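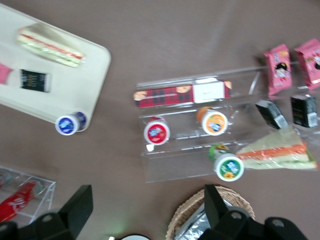

Las dos pinzas negras delante del expositor, con la bandeja a un lado y los sándwiches envueltos a la vista.

Calleseck, galería: la mesa de la merienda
Jueves, 14 de marzo de 2019

Vengo de Ibarra con la cabeza llena de bandejas. Llevaba desde octubre queriendo ver esto de cerca, porque cada vez que escribo en Calleseck sobre máquinas que doblan toallas o colocan latas me llega el mismo comentario: «muy bonito, pero ¿cuándo me lo pone en casa?». Pues fui a la demostración de Stallia con esa pregunta en el bolsillo y me traje dos fotos y bastantes dudas (de las buenas, eso sí).

El encargo suena a poca cosa: preparar una bandeja con la merienda a partir de lo que hay en la mesa. Un sándwich, una bebida, algo dulce. Lo hace cualquier chaval el primer día en una cafetería y sin que le expliquen gran cosa. A mí me gusta precisamente por eso, porque es una tarea de mostrador normal y corriente, de las que en Fitus, la tiendecita de debajo de mi casa, se hacen 100 veces al día mientras te preguntan por tu madre.

Ahora miradlo a la altura de la pinza, que es como está tomada la primera foto. El sándwich es un triángulo metido en plástico transparente, y ese plástico brilla, se arruga y se mueve cuando lo tocas. El expositor es de metacrilato, o sea que de los estantes se ven poco más que los bordes. Yo misma, con dos ojos y muchos años de práctica, choco con las puertas de cristal, ¡así que no voy a ponerme exigente con una máquina! Y luego está el vasito de la etiqueta azul, ladeado en la esquina de la bandeja, asomando un poquito por fuera. ¿Eso está bien puesto o está mal puesto? Yo lo enderezaría sin pensarlo. Explicarle a un robot qué es «bien puesto» ya me parece otra conversación, y bastante larga.

También me quedé mirando la lata roja, tumbada en su cajita transparente. Para cogerla de ahí yo metería los dedos por un lado y la giraría un poco. Con dos dedos rectos y sin muñeca de persona hay que pensárselo bastante más. Probadlo en casa con unas pinzas de cocina y una lata, que yo lo hice anoche y acabé riéndome sola.

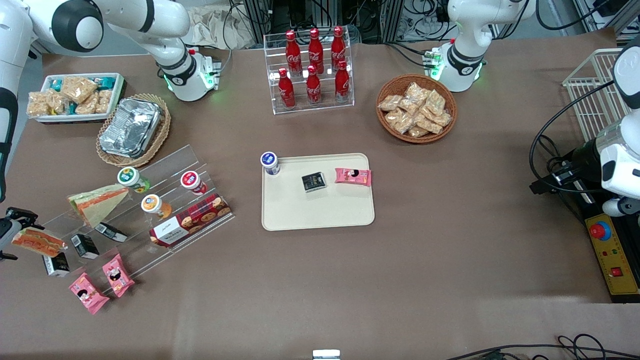 La mesa con más distancia: botellas de Coca-Cola al fondo, bollitos envueltos en su cesta y los brazos blancos entrando por los lados.

Desde aquí se entiende mejor el tamaño del asunto. La caja de galletas de cuadros, los paquetitos rosas con su carita, las cajitas negras, la cesta con el envase de aluminio arrugado... Cada cosa pide que la agarres de una manera distinta. Un bollito no se aprieta como una botella, y el papel de aluminio, en cuanto lo tocas, ya tiene otra forma. Además la bandeja va justo en medio, con sus cosas encima, y hay que ir dejando sitio para lo siguiente.

Fijaos en el botón rojo de emergencia, a la derecha. Me pareció lo más sensato de la mesa y a la vez lo que más me aleja de imaginarme todo esto en mi cocina, que mide 7 metros cuadrados contando la nevera. ¿Dónde meto yo dos brazos así? ¿En el tendedero?

Entonces, ¿pueden ya o no pueden? Mi impresión, que es la de una aficionada muy pesada, es que en un mostrador ordenado y con productos conocidos la cosa va por buen camino, y que en una casa falta bastante. En la mía las galletas están detrás del arroz, el sándwich lo envuelvo yo de cualquier manera y la bandeja buena la tiene mi hermana. Si me dieran a elegir, pondría la primera máquina de estas a reponer en una tienda, de noche y sin prisas, y le pagaría encantada 50 céntimos más al bocadillo por verla trabajar.

Para la próxima galería quiero ir a ver algo de fregar platos. Si conocéis algún sitio donde dejen pasar con cámara, escribidme en los comentarios, que los leo todos (aunque conteste tarde).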